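The Joy of the Workbench Scatter

Lamai Boonyarit can't throw away a broken thing, and after an afternoon in her repair room in Lernstead I'm not sure I can either. The Saturday drop-in had been going for 2 hours when I arrived, and there were bits everywhere. Wonderful bits! Odd ends of wire, rings that had come off something, little dark scraps that might be half a switch or might be fluff.

I'd expected drawers with labels. There are drawers (41 of them, from an old pharmacy), but the good stuff never makes it that far. It stays out on the flat, where Lamai can see it, and she swears she finds things faster that way. I watched her go looking for a washer for a desk lamp and come back with the washer, a spring and a plan for somebody else's radio. 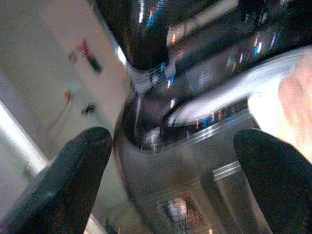 Small parts on the gray-beige work surface, with something slim in red and near-black among them.

What I love is how much color there is in all this. You think of repair as a gray business, and then a bit of crimson or orange turns up and you want to know what it belonged to. Wiroj Klinhom, who comes in most weeks with a radio under his arm, plays this as a game. He guessed one piece came from a toaster. Lamai said hair dryer. They were still arguing when the kettle boiled.

The group fixed 355 things last year, mostly lamps and radios, plus three accordions, which everybody wanted to tell me about. I brought a flashlight that hadn't worked since February. Lamai had it open before I'd found a chair, and she was already eyeing the scatter for a new contact.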